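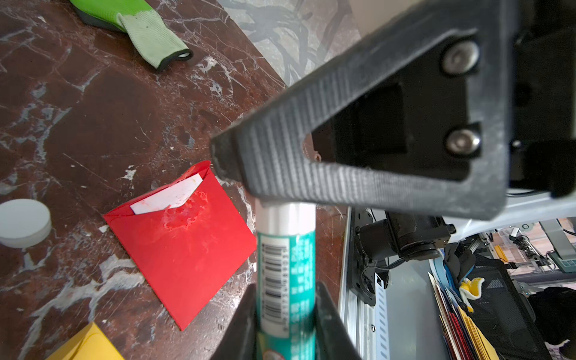
## Robotics club: the sorting project so far

The Gendham robotics club has been back at work since the start of term, and this year's main project is a sorting task for the Clakdale meet. An arm has to pick up mixed household and office items one at a time and place each one in the right tray. The rules for the meet came out in July. They allow soft items, thin items and anything with a printed label, and those are the three groups our students have had trouble with in the past.

Most of the fall so far has gone into picking. The club decided early on to leave the tray placement alone until the picks were reliable, and that has held up, although a few of the younger members would have liked to see something finished sooner. A session now runs like this. One student drives the arm by hand control, one resets the table, and one keeps the log. They switch jobs every 30 minutes. Each pick is saved from the wrist camera with a note of whether it held, slipped or missed.

As of last week the log stood at 1,044 picks. The target before we start training the final version is 3,000. At the present rate we will get there, but only if both arms are running at every session, and one of them was down for most of September with a worn cable. It has been replaced. The students did the rewiring themselves, and the log of that repair is in the shared folder for anyone who wants to read it.

### What the students have found

Tubes held upright are going well. The ribbed fingers bend a little around a round shape, and the grip is good as long as the arm comes in level. When it comes in at a slant the tube tips and the pick usually fails. The group working on this wrote a short check that compares the two finger positions before lifting, and the number of dropped tubes went down after that. They would like to try the same check on markers and glue sticks next.

Envelopes are harder. A flat envelope gives the fingers nothing to close on, and so far the best method has been to slide it to the edge of the table and take it from there. This is slow. It also uses up most of the time limit if there are several in one round. Another group is trying a pinch from above on envelopes that have a card in them, where the paper stands up enough to catch. No results to report yet.

Gloves and cloths can be picked up from nearly anywhere, but they come up in a different shape each time, and the camera software does not always agree with itself about what it is looking at. The students working on this part have asked for more items in more colors. They have also been testing on different table surfaces. A patterned surface gives the software more trouble than a plain one, and the rules for Clakdale do not say which kind we will get, so the plan is to keep practicing on the harder one.

### The hardware

The club has kept the Mornetti controller from last year. There was some discussion of moving to the newer one, and a vote, and the vote went for staying with what people know. The control program has been rewritten in large part. The old version had been added to by so many students that it was hard to follow, and the new one is split into short files with a comment at the top of each.

The frames are still aluminum rail. Bolts work loose over a long session, and checking them is now the first item on the start-up sheet – please do it even if the group before you says they have.

### Coming up

Thu 22 October is an open session. Families are welcome to come in and watch, and anyone who wants to can try driving an arm. Long hair should be tied back and drinks stay outside the room.

After that, the club has a practice round with the team from Sial. Each side brings its own bag of items and the other side sorts them. We can take 2 teams, and there are still places on the second. Sign up on the sheet by the door.

We can also use more things to pick up. Clean, unbroken items only, small enough to fit in one hand and with nothing sharp. Colored envelopes, capped tubes, lids, work gloves and small cloths are all useful. Please leave them in the box outside the club room and not on the tables, where they get mixed up with the items already in the log.

Students who have missed sessions and want to catch up should read the log notes first and then ask to be put on resets. It is the quickest way to learn how the picks go, and there is always a need for it.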